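Robot Learning Lab, Handout 6: Blurry wrist frames and what to do with them
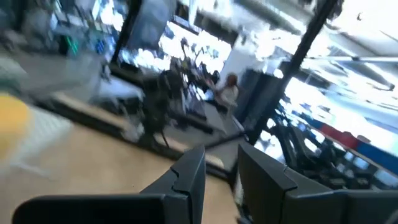
Fig. 1. Wrist camera view during a fast move. Fingers fairly sharp, background smeared.

Okay, last time we got as far as feeding wrist camera video to a policy, and a few of you asked why I kept going on about blur. So this handout is all blur! Keep Fig. 1 next to you while you read, I'll come back to it a lot.

Start with the fingers. The camera is mounted at the wrist, so it rides along with them, and they hardly move in the picture no matter how fast the arm goes. The room gets no such favor. Look at the far left of the table, where there's something yellow and rounded. I can tell you it's yellow, and I can tell you it's on or just over the tabletop, and I wouldn't bet lunch on anything more than that. The grayish white thing next to it could be a cloth or a tray with holes. A policy looking at this has the same trouble I do.

Now the question from the Vonmont project, which is where most of today's numbers come from: should you throw frames like this away before training?

My first guess was yes (I even wrote the filter over a weekend, and I was pretty pleased with it). The idea was simple. Cut out the fingers with a fixed mask, measure how sharp the rest is, and drop anything under a cutoff. Don't skip the mask, by the way. Without it those crisp finger edges push the score up and a frame like Fig. 1 can sneak through looking much sharper than it is.

What we ran

We used the Prinport pick task, with the same network and the same training time for every version. Each version got 55 tries on the arm.

Keep every frame: 37 successes
Drop blurry frames: 30 successes
Keep every frame, plus a short history of past frames: we'll do this one together in lab

So my lovely filter made things worse. I didn't believe it and went digging through the failed tries. Most of them went wrong in the long swing toward the object, when the arm would slow down or wander. My best explanation is that the blurry frames nearly all come from fast motion, and when you cut them you also cut the examples of how to move fast. The policy then meets a smeared view at run time and has never seen one. I say "best explanation" on purpose, we haven't tested it by itself yet, and 55 tries isn't a lot. Please don't quote that gap as settled.

A side note on tilt. In Fig. 1 the table edge, the workbench and the stripe on the wall all slope down to the right. Some of you wanted to rotate every frame level first. You can try it, but the tilt tells the policy something about how the wrist is turned, so if you take it out, feed the wrist angle in some other way. Same goes for the blown-out windows and the ceiling light: play with brightness in your augmentation, and go easy.

For lab

1. Load the Laryea clips and run the sharpness score with and without the finger mask. Plot both on one chart.
2. Pick 16 frames with low scores. For each one, write down what you could still use to decide where the arm should go next. Big shapes count, so the tabletop is fair game.
3. Add the history input to the Jurkex starter code. Keep the training time the same as mine or we can't compare.
4. Write a paragraph on how you'd test my explanation above. Hint: what happens if you slow the arm down at run time?

Bring the plot from number 1 even if it looks weird. Mine did the first time, and the mask was upside down.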